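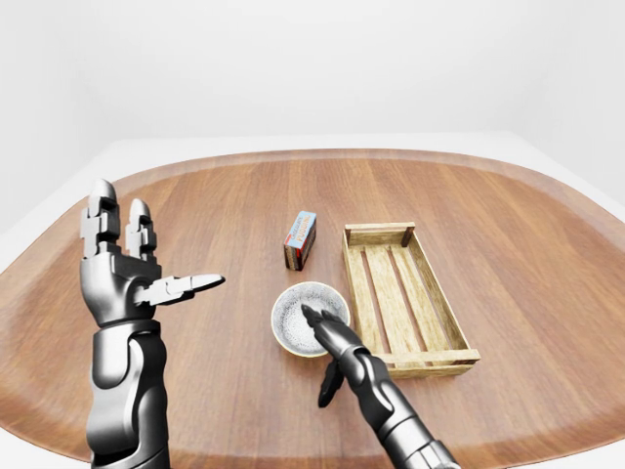 Teresa Ó Flaithearta wrote to the district in January to ask why a household that replaces its own service line must still wait for an inspection before the trench is closed, when the contractor is licensed and the work is guaranteed. Several other customers have raised the same point, and the question deserves a full answer in these pages.

Service Line Replacement: What Customers Should Expect This Year

The Wakura Water District is responsible for the public main and for the portion of each service line that runs from the main to the meter. The portion between the meter and the building belongs to the property owner. This division has been in place since the district was formed, and it is not affected by the changes described in this notice.

The district currently serves 2,364 metered properties. Of these, 82 have a customer-side line recorded as galvanized steel, and a further group has no material on record at all. The second group concerns us more. Lines were often replaced in sections over many years, and the paperwork that reached our office did not always say which section had been touched or what had been used.

Inspection is the only point at which the district can see the whole line and enter its material, depth, and route in the permanent record. Once the trench is filled, that information can be recovered only by digging again. The contractor's guarantee protects the owner against poor workmanship. It does not supply the district with a record, and a later owner or repair crew may depend on that record long after the guarantee has lapsed.

We recognize that an open trench is a nuisance and in some cases a hazard. Under the revised schedule, requests received before noon will be inspected by the end of the next business day. If the district fails to meet that time, the owner may close the trench after submitting clear photographs of the full length of the line, with a tape measure laid beside it at the meter and at the foundation wall.

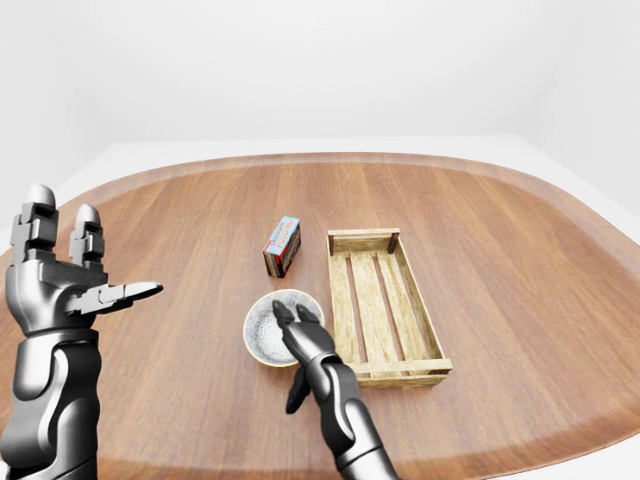
Financial Assistance

Owners of properties with galvanized steel lines may apply for a grant of up to $500 toward the cost of replacement. The grant is paid to the owner after the inspection has been completed and a final invoice has been received. Work begun before an application is approved is not eligible, except where a leak required emergency repair.

Applications are handled in the order in which they arrive. Properties used as rentals are eligible on the same terms as owner-occupied homes, provided that the owner signs the application. Tenants who believe their building has a galvanized line are welcome to call the office, and we will write to the owner directly.

Work in the Street

Replacement of the main under Smits Road will continue through the spring. Access to driveways will be maintained at all times except during the connection of individual properties, when it may be closed for up to 2 hours. Written notice will be left at the door on the business day before each connection. Water may appear cloudy when service is restored. Customers are advised to run a cold tap, preferably the one nearest the meter, until it clears, and to avoid doing laundry in the meantime.

Nicanor Espinoza supervises the field crews on this project and should be contacted about access, parking, or damage to lawns and paving. Claims for damage must be made in writing. Roel Jacobs remains the contact for billing matters, including adjustments for water used in flushing a line after connection.

Checking Your Own Line

Many owners can identify the material where the line enters the building. Copper is the color of a penny and gives a dull sound when tapped. Galvanized steel is gray, hard, and attracts a magnet. Plastic may be blue, black, or white. Please do not scrape or cut a pipe whose material you are unsure of; the district will send a technician to look at it without charge.

Findings may be reported by telephone or on the card enclosed with the next bill. The card asks for the account number, the material seen, and the room in which the pipe enters. Owners who have already replied to the earlier survey need not do so again unless the line has been altered.

Corrections to the service line record should be addressed to Dirk Van Dijk, Records Office, Wakura Water District.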